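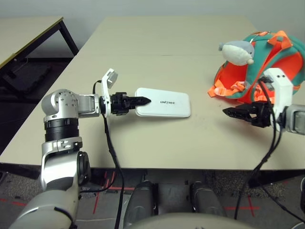
Left gripper at the end of the power bank, right one waiting.

28 February 2018

I've spent most of this winter on one small question: does it help to show the robot its bad starts as well as its good ones? We had 1444 recorded attempts by December, and I'd been throwing away any where the first touch went wrong and the operator had to back off and try again.

A power bank is an awkward thing to pick up. It's flat, and the corners are rounded, so a finger that comes in too high slides along the top. The policy trained on clean attempts only (we call it Vindow) would do that and then just stay there. It had never seen anyone recover.

So I put the messy ones back in and trained again with the same settings. The new version is Emen. I ran each of them over 10 starting positions. Vindow managed 3 and Emen managed 9. The one Emen missed was the position furthest from the left arm, and I think that's a reach problem that more data won't fix.

It's a small test with one object on one table, so I'm not claiming much. I left the backpack out at the back for all the runs, as it was there in the recordings too.

Next is the Kubíček set, which has softer objects, and then a repeat at Corkcombe where the light is worse. I still need to write up the labelling.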